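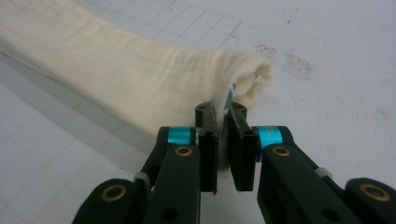 手持夹爪夹住米白色布料的一截，底下是带网格的白色台面。

打印本页 | 用电子邮件发送

本站使用 Cookie 以改善浏览体验。继续阅读即表示您同意我们的 Cookie 政策。

1/ 把这几个月做的布料抓取数据整理了一下，分几条发。主题很窄：用手持夹爪采集示范，训练策略去夹一块卷起或折起的布，夹稳、提起、展开。只讲方法和结果，代码等七月一起放。

2/ 项目内部叫 Tamen。合作的是 Verena Hauser，她负责策略训练和评估，我负责硬件、采集流程和标注。下面凡是讲到训练细节的地方，都以她的记录为准，我可能有转述不准确的地方，她会在下面更正。

3/ 问题先说清楚。刚性物体的抓取，只要位姿估得准，夹爪闭合位置差几毫米通常没关系。布料不一样。同一块毛巾，夹一层和夹三层，提起来以后的形状完全是两回事，后面的展开动作也就没法接。所以我们关心的指标是“夹到的层数对不对”，其次才是“有没有夹住”。

4/ 采集用手持的方式，人拿着夹爪直接操作，相机固定在夹爪上，视野朝指尖。这样录下来的画面和装到机械臂上之后的画面基本一致，省掉一次视角转换。之前试过遥操作，同样的动作慢很多，而且操作者感觉不到布的张力，容易夹深。

5/ 夹爪是两指平行连杆结构，黑色指垫，连杆上嵌黄铜衬套，枢轴处有蓝绿色间隔环。颜色鲜艳的间隔环有个附带好处：在画面里很容易分割出来，可以用两个环之间的像素距离估开合度，跟编码器读数互相校验。对不上的片段直接进复查队列。

6/ 台面带浅灰网格。网格的用途是检查相机有没有松动。每次开始采集前，夹爪放到固定支架上拍一张，和基准图对一下网格线的走向，偏了就重新标定。训练时对台面做随机替换，免得策略去记网格。

7/ 数据量：有效示范 800 条，分四类布，毛巾、薄棉布、针织和一种偏硬的帆布。每一类都有平铺、折叠、卷起、随手堆放这几种初始状态。毛巾占比最高，也是最难的一类，原因后面讲。

8/ 剔除的示范有 239 条。主要是三种情况：夹爪在闭合前停顿太久，编码器和画面时间戳不同步，还有操作者中途换手。第一种我们犹豫过要不要留。Verena 的意见是去掉，停顿会让策略学到在布面上方悬着不动，早期版本确实有这个毛病。

9/ 标注只做三个时间点：指尖首次接触布面、闭合完成、布离开台面。层数由标注的人在闭合完成那一刻填，看不清就填“不确定”，不许猜。不确定的样本参与动作训练，不参与层数预测的训练。

10/ 方法本身不复杂。输入是腕部视角的图像加当前开合度，输出是一小段未来动作，滚动执行。额外加了一个分支预测夹住的层数。这个分支在执行时也用：预测不对就松开，退回一点，重新下爪。

11/ 比较关键的一处改动是闭合速度。最开始示范里的闭合动作有快有慢，策略学出来是个平均值，碰到厚毛巾时指垫还没压实就开始上提，布就滑了。后来把闭合过程按开合度重新采样，不按时间。滑脱明显少了。

12/ 毛巾为什么难。第一，毛圈会让边缘变模糊，画面里很难判断一道阴影是褶皱还是两层之间的缝。第二，卷起来的那一端布堆在一起，里面有很多小的空隙，指尖伸进去的深度稍有变化，夹到的东西就不同。第三，浅色毛巾放在白台面上，对比度本来就低。

13/ 还有一个小问题是标签。有的布上缝了标签，颜色比布本身鲜艳得多，早期策略会往标签的方向偏。数据里标签常常出现在边角，而边角又常常是好下手的位置，模型把两件事连到一起了。处理方法是补采一批标签不在抓取点附近的示范，另外在增强里随机遮挡标签区域。

14/ 结果。评估在 Henau 的实验室做，机械臂和采集用的是同款夹爪，布料里有训练时没出现过的。每种条件各跑相同的次数，初始状态由不参与训练的人摆。综合下来，首次下爪层数正确的比例是 80%。允许重试的话会更高，但重试次数我们还没统一口径，先不报。

15/ 分类看，帆布和薄棉布表现最好，针织居中，毛巾最差。毛巾的失败几乎都集中在卷起的状态，平铺和对折的毛巾没有太大问题。失败的形式以多夹一层为主，完全没夹到的很少。

16/ 对照组做了两个。一个去掉层数分支，首次夹住率变化不大，层数正确率掉得很清楚。另一个不做开合度重采样，毛巾一类受影响最重，其他几类只有轻微下降。两项一起去掉的版本也跑了，结果接近两者的叠加，没有看到特别的相互作用。

17/ 数据多少的影响也看了一下，取四分之一、一半和全部分别训练。薄棉布在一半的时候就基本不再涨，毛巾到全部用上还在涨。所以下一轮采集会偏向毛巾，而且偏向卷起的状态，不再四类平均分。

18/ 有人会问为什么不加力传感器。我们有一套带力传感的指垫，是 Skurkska 那边做的，装上之后指尖厚了一截，伸不进褶皱里。薄一点的版本在改。指垫内侧现在贴的是一层浅色薄衬，磨损以后摩擦会变，所以每采一批就换新的，换的时间也记在元数据里。

19/ 关于磨损多说一句。毛巾纤维会在夹持线上起毛，反复夹同一个地方，那一处外观就变了。采集后期的毛巾和前期的看上去不完全一样。我们没有把这个当噪声去掉，只是保证评估用的毛巾不从旧的里面挑。

20/ 局限。所有数据都在桌面高度、光照比较均匀的条件下采，没有试过挂着的布，也没有试过湿布。操作者只有几个人，手法比较接近，换一批人采会怎样不清楚。另外策略只看腕部视角，布大到超出视野时，它不知道另一头在哪儿。

21/ 展开那一步这里没细讲，用的是 Chow 流程，和抓取分开训练，接口就是“夹到一层、夹点在边缘附近”。抓取满足这个条件，展开通常能接上；不满足就交回去重抓。两步合在一起端到端训练的版本还没有值得说的结果。

22/ 七月会放出来的东西：示范数据（含被剔除的那部分和剔除理由）、标注、训练代码、夹爪的打印文件和装配说明。衬套和间隔环的尺寸写在装配说明里。连杆上那几个浅灰色的小卡扣装的时候注意方向，装反了也能动，但开合会有间隙。

23/ 想先看数据格式的可以留言，我发一小份样本。复现时如果层数标注和我们对不上，请把片段编号一起附上，我们会重新看。

2020年5月17日

订阅我们的电子通讯，新内容将发送到您的邮箱。
打印 | 电子邮件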